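Mular hand gripper: setup and care notes (README)

Last updated November 2025. Goes with the drawer-task recordings from the Gokcombe bench.
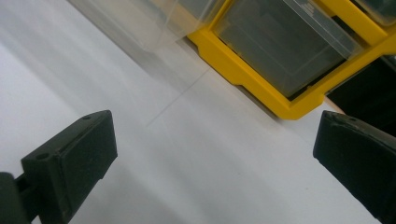
I look after one Mular hand gripper, and this file is what I wish I'd had when I took it over. It covers the tool itself, the bench it gets used on, and the fixes I end up doing over and over. Most of my time goes into the fingers. They're matte black, they pick up every speck of dust going, and the right pad is already slightly worn, so please look at both pads before you record anything! The yellow organizer with the clear drawers is our standard target, and I like to leave a wide gap between the fingers at the start of an episode so you get a good stretch of white table in view.

What's in the folder

There are 2,627 episodes, all drawer opening and closing, stored at 30 frames per second. Each one has the video, the finger width log and a short text file with the operator's notes (some of these are just "ok", sorry). The split lists are in the Coste format, so if you already have the Coste loader you can point it at the top folder and go.

Before a session

Wipe the pads with a dry cloth. No alcohol – I tried it on an old pair and they went shiny and slippery. Then check the finger mounts by hand. If a finger wiggles, snug up the screws a little at a time, swapping sides as you go. Squeeze the trigger all the way and let it out slowly, and watch the width reading. It should get to 52 mm in our log units when fully open. If it stops short, run zero_width.py and try again before you start taking things apart.

Lights: both bench lamps on, ceiling light off. The white top blows out very easily, and I lock the exposure after the lamps have had a few minutes to warm up.

Changing pads

I swap pads as a pair, even if only one looks tired. Spares come from Allenine in bags of 9, which is a maddening number for something you use two at a time. Peel the old pad from the bottom, scrape off the leftover glue with a plastic card, press the new one on and leave it overnight. Write the change in pads.txt with the episode number, please please please.

Known problems

Width log drifts in long sessions. I re-zero after every break and it stays fine.

Trigger feels gritty: it's nearly always dust in the slide. Blow it out, don't oil it.

Episodes in the "early" folder used a softer pad, and the grip widths there read a bit low. I left them in, but keep them out of anything where you compare widths.

Still to do

New trigger spring, due in December. I also want to redo the mount drawing – the one in docs/ is for the older fingers and the hole spacing is wrong.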